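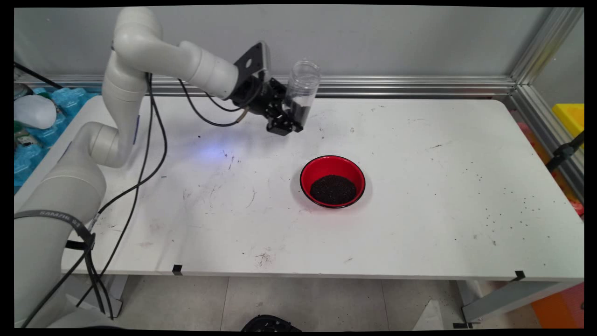

Ilze Kalnbarde

Multicollinearity

Multicollinearity (also written as collinearity) is a situation in regression analysis in which two or more explanatory variables are strongly related to each other by a linear relation. When it is present, the model can still predict well, but the separate effects of the related variables are estimated with low precision. The word is used both for the exact case, where one variable can be calculated from the others without error, and for the near case, where the relation is strong but has some error in it. In practice most discussions are about the near case.

Contents
1 Exact and near multicollinearity
2 Causes
3 Effects on the estimates
4 Detection
5 Worked example
6 Remedies
7 Common misunderstandings
8 See also

Exact and near multicollinearity

Let the linear model be written as y = Xb + e, where X is the matrix of explanatory variables with a first column of ones. The ordinary least squares estimator of b is (X'X)^-1 X'y. The inverse exists only if the columns of X are linearly independent. If one column is a linear combination of the other columns, X'X is singular and there are infinitely many vectors b which give the same smallest sum of squared residuals. This is exact multicollinearity.

Statistical programs treat the exact case in different ways. In R, the function lm() drops one of the columns and reports its coefficient as NA. Some other programs stop with an error message, and some give a solution with a generalized inverse. The user should know which of these happens, as the meaning of the remaining coefficients depends on it.

In the near case the inverse exists, but some of its elements are large. All of the usual formulas remain valid. The least squares estimator is still unbiased and, under the usual assumptions about the errors, it still has the smallest variance among linear unbiased estimators. The difficulty is that this smallest variance may be too large for the question which the researcher wants to answer.

Causes

The exact case is usually a result of how the variables were coded. The best known form is the dummy variable trap. If a categorical variable with four levels is represented by four indicator columns, and the model has also an intercept, the four columns sum to the column of ones. The same thing occurs when a total and all of its parts are entered together, or when a length is recorded in both feet and inches.

The near case has several sources:

Common trend. Economic series measured over time often grow together. Income, consumption and the price level in one country may have pairwise correlations above 0.95 even when the researcher is interested in each of them separately.

Related measurements. Height and arm length, or floor area and number of rooms, describe partly the same property of an object.

Polynomial and interaction terms. If x takes only positive values, x and its square are usually strongly correlated. This type depends on the origin of the scale and can often be reduced by subtracting the mean from x before the square is calculated.

Limited sampling. The data may come from a narrow region of the possible values. Two variables can be weakly related in the population and strongly related in the sample which was collected.

Few observations. When the number of variables is close to the number of observations, high values of the multiple correlation between the regressors appear even for unrelated variables.

Effects on the estimates

The variance of the estimated coefficient of variable j can be written as

Var(b_j) = s^2 / [ (n - 1) Var(x_j) ] * 1 / (1 - R_j^2)

where s^2 is the error variance, n is the number of observations, Var(x_j) is the sample variance of the variable, and R_j^2 is the coefficient of determination from the regression of x_j on all other explanatory variables. The formula shows that three things other than multicollinearity have influence on the precision: the error variance, the sample size and the spread of the variable itself. A high R_j^2 can be compensated by a large sample.

The typical signs in the regression output are the following. The standard errors are large and the t statistics small, while the F test for the whole model rejects clearly. The coefficients change a lot, sometimes also in sign, when a few observations or one variable is removed. The estimates of two related variables have a strong negative correlation with each other if the variables themselves are positively correlated, so that one estimate which is too high tends to come together with another which is too low.

The fitted values are much less affected. A forecast for a new observation is also reliable on this account, provided that the new observation follows the same relation between the explanatory variables as the sample. If it does not — for example, a very large apartment with only one room — the variance of the forecast can become very high.

Detection

Correlation matrix

The simplest check is to look at the pairwise correlations of the explanatory variables. A high value is sufficient to show a problem, but low values do not exclude it. Three or more variables can be nearly dependent together although no pair among them has a high correlation.

Variance inflation factor

The last part of the variance formula, 1 / (1 - R_j^2), is called the variance inflation factor (VIF). It is equal to 1 when x_j is uncorrelated with the other explanatory variables and grows without limit when R_j^2 goes to 1. Its square root shows how many times the standard error is larger than it would be without the correlation, with other things equal. The reciprocal of the VIF is called tolerance.

Many textbooks give 5 or 10 as the limit for a "high" VIF. A VIF of 5 corresponds to R_j^2 = 0.80, and a VIF of 10 to R_j^2 = 0.90. These limits are conventions and do not follow from any test. For categorical variables with more than two levels, the generalized VIF should be used, as the ordinary one depends on the choice of the reference level.

Condition number

The condition number of X is the ratio of its largest singular value to its smallest one. Usually the columns are scaled to the same length first. Values over 30 are commonly read as a sign of strong dependence. The decomposition of the variance of each coefficient by singular values shows which variables take part in the dependence, and this is the main advantage of the method over the VIF. There is disagreement on whether the columns should be centered before the calculation. Centering removes the dependence on the intercept, which may or may not be of interest.

Worked example

The Trerora housing data are used in teaching and contain 615 apartments with the monthly rent, the floor area, the number of rooms, the distance to the Sillness railroad station and the age of the building. The rent is the dependent variable.

In the full model, the regression of floor area on the other three explanatory variables gives R^2 = 0.96. The VIF of floor area is then 1 / 0.04 = 25, and its standard error is five times larger than it would be if the floor area were uncorrelated with the other variables. The distance to the station has a VIF of 1.2. Its coefficient has practically the same precision whether the number of rooms is in the model or not.

The effect of sample size can be seen when the model is estimated again on a random subset of 31 apartments. The coefficient of the number of rooms becomes negative in many such subsets, although it is positive in the full sample. The course notes of the Guklow project repeat the drawing 3000 times and plot the two coefficients against each other. The points lie along a narrow band with a negative slope, while their sum, after proper scaling, is quite stable.

An older version of the data has 621 rows. Six of them are duplicates, and results from the two versions should not be compared directly.

Remedies

No action. If the purpose is prediction, or if the variables of interest have low VIF and only the control variables are collinear, the model may be left as it is.

More data. New observations are most useful when they break the relation, for example small apartments with many rooms. Such observations are often rare or expensive.

Removing a variable. This lowers the standard errors of the variables which stay. If the removed variable belongs to the true model, however, the other coefficients will be biased, and their meaning changes.

Combining variables. Related variables can be replaced by a sum, an average, a ratio or a principal component. Floor area and floor area per room, for instance, are often less correlated than floor area and number of rooms.

Differencing. For time series with a common trend, a model in first differences may have much weaker relations between the regressors. It answers a somewhat different question than the model in levels.

Penalized regression. Ridge regression adds a positive constant k to the diagonal of X'X before it is inverted. The estimator is biased, but its variance is smaller, and for some k its mean squared error is lower than that of least squares. The variables are normally standardized first. The lasso uses a penalty on absolute values and sets some coefficients to zero; among strongly correlated variables its choice can be unstable. The elastic net uses both penalties.

Prior information. In a Bayesian model, an informative prior for one coefficient improves the precision also for the coefficients related to it. The result should be checked with other priors, as the data say little in exactly this direction.

Common misunderstandings

Multicollinearity does not violate the assumptions of the classical linear model, except in the exact case. It does not bias the coefficients, and the reported standard errors are not wrong because of it. They are large for the reason that the data contain little information on the separate effects.

Centering the variables before an interaction is formed lowers the reported VIF, but it does not change the fitted values or the test of the interaction itself. What changes is the meaning of the lower-order coefficients, which now refer to the effect at the mean of the other variable.

It is also not correct to say that collinear variables explain nothing when each of them is insignificant. A joint F test of the group should be made before any such statement. The Egan exercise set contains a case where two variables have p-values of 0.41 and 0.37 separately and a joint p-value under 0.001.

See also

Omitted variable bias
Principal component regression
Ridge regression
Design matrix
Partial correlation

Last revised 5/18/24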